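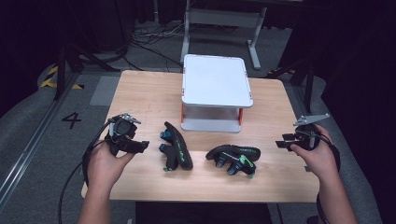 Posted by Noemi Tillman, 3/24/21

Marar hand-held grippers, sold as a pair

I've been building these at our shared workshop since November, and I'm finally happy enough with them to put up a proper page! You get two black grippers, one for each hand, each with its own black cable. The fingers are grey metal and they're the part I've fussed over most (the first lot were far too short, and I went through a whole winter's worth of offcuts getting the angle right).

I use mine standing at the wood table, one in each hand and pointed in towards each other, which is how I'd suggest you start. Stick with light stuff for your first hour. The white and orange platform stays on the table in my setup, but it isn't part of the kit, and neither are the black gloves. Sorry! I get emails about the gloves all the time. They're a separate project and I'm not taking orders for them yet.

What you get: left and right gripper, two cables, a spare set of fingers and six screws. Each gripper weighs 410 g, and the cables are 2 m long. I can do a longer one if you ask before I've soldered it.

Price is $550 the pair, or $50 less if you print the black bodies yourself from my files. Pickup is free, and postage depends on where you are. Allow about 41 days, as I make every pair to order in the evenings.

Colour is black or black. Rajeshwari keeps asking for grey and I might cave.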